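August 2, 2025

Vomgate, third day with the Rutherford coupe on the lift. Drained the oil first thing and cut the filter open. Fine gray material in the pleats, nothing magnetic. Oil feed line to the turbocharger came off after 30 minutes of heat and penetrating fluid. The banjo bolt is reusable, the washers are not. Shaft play is within the limit axially, over it radially, so the center housing goes to Skurnari for bearings and seals.

Compression test, engine cold, throttle held open: cylinder 3 is down on the others. A spoonful of oil raised it, which points to rings. Will repeat warm before deciding on the head. Kirsty Waaka still wants the car for the concours class at Todberg in February. Told her the paint can make that date and the engine may not.
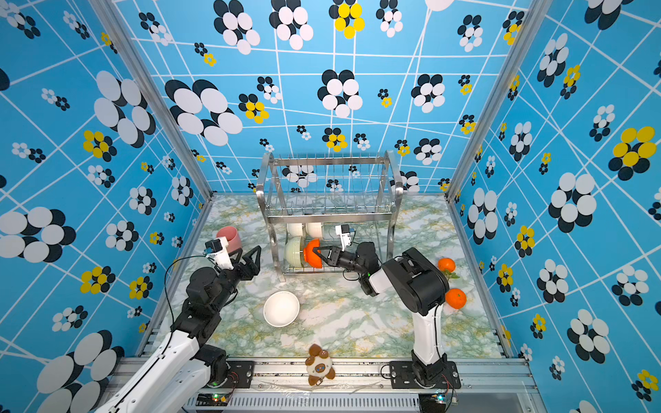 Bowls in the rack, blue panels behind.

Ordered a wastegate diaphragm, the six exhaust manifold studs and a length of braided line. The original boost gauge reads high at the bottom of its scale; set it aside for calibration. Chassis number checked against the build sheet and it matches. The gearbox number does not, and the sheet shows no factory replacement. Wrote to the register for the later service cards.

Invoice for the lift rental came, 200 for the week. Paid. Tomorrow: sump off, check the pickup screen, measure the big end clearances.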